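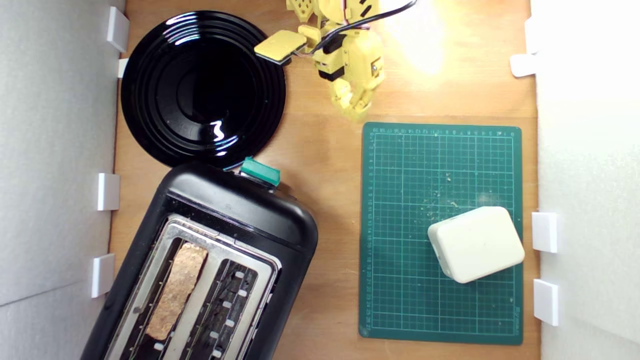
Dorby Breakfast Table: read me first

Welcome, and thank you for stopping by! Dorby is a little collection of pictures and notes on making toast, put together by Lambros Psarras and Gerasimos Bakalis in Celtcombe (we both take breakfast rather seriously).

What's in it
The set has 200 entries, all built on the same few things: a two-slot toaster, a slice of bread, a big round black plate and a cutting mat, laid out on a wooden tabletop. Each entry comes with a short note on how brown the toast is.

Known gaps
No butter or jam yet, I'm afraid. We hope to add 40 more entries in July, crumpets included!

Last updated Jun 3, 2018.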